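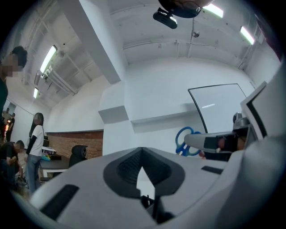

Re: [besura-events] Chair covers for the spring banquet

Sandrine Huet wrote:
> Does anyone have a count on the ivory covers? Ondstead
> wants 14 rounds in March and I'd hate to run short.

Hi Sandrine! I went through the linen room this morning and we have 633 ivory covers, plus the 707 black ones (wow, that's a lot of black). So you're fine for Ondstead – even with the Erkavham wedding going out the same weekend. Two need new ties before they ship. Do they want sashes too? I'd push the sage, it looks so pretty with ivory.

Þórey Overgaard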